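Mosum Round Table, 80 cm: my review after one winter

Posted 10th March by Joni Riihimäki

I bought the Mosum table in the autumn for the small kitchen of our apartment. English is not my first language, so please forgive me if I use a wrong word for some part of the furniture. I looked for a long time before I decided, and I want to write down what I learned for other people who have a narrow room and do not want to spend too much.

The price was 769 with delivery. I compared it with the Quiroga, which was cheaper but had four legs, and with a Ballotard that I liked very much but which was too wide for us. With four legs in a small kitchen you always hit one with your foot. The Mosum has one leg in the middle and a base like a cross, and this was the main reason for my choice.

Delivery was by Iletti. They promised a time between eight and noon and came at half past one. The driver was polite and carried both boxes up to the third floor, so I do not complain much. The top was packed well, with thick cardboard at the edge. The box with the leg had a hole in it, but the leg was fine.

Assembly took me 2 hours. The instructions say forty minutes. The problem is step five, where you must hold the leg straight and at the same time turn a long bolt from below. Do this with another person. I did it alone and had to take everything apart again when I saw that the leg was leaning a little. The key in the bag is made of soft metal and it became round at the corners before I was finished, so I used my own.
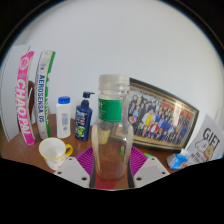 The surface is treated with oil, and the seller recommends to oil it again two times in a year. I did it once, in January. I used roughly 200 ml, which was too much, and the top was sticky for three days. My advice is to use a cloth that is almost dry and wait overnight before you decide if it needs more. After this the water drops stay on top of the wood and you can wipe them away easily.

Hot things are a weak point. I put a coffee pot directly on the wood one morning, and there was a pale ring. It became weaker after the oil but I can still find it when the light comes from the side. My old table had a plastic surface and forgave me everything, so I needed some time to learn new habits.

How stable is it? If you sit normally and eat, it is very stable. If you lean on the edge with both arms to stand up, it moves a little. My father does this always and he does not trust the table. I tightened the bolt in February and it became better. Under the base there are small feet that you can turn for an uneven floor, and they work well, but you need to lift the table to reach them.

For two people the size is comfortable. For four people it is possible if nobody needs a big plate. When we have guests we put the pots on the stove and serve from there.

I wrote to Mosum to ask for a new key and they sent one after nine days, without cost, together with a spare bolt. The answer was short but friendly.

I would buy it again for this kitchen. For a family with small children I would take the Quiroga, if you have space for the legs. I give the Mosum four stars from five, and the missing star is for step five.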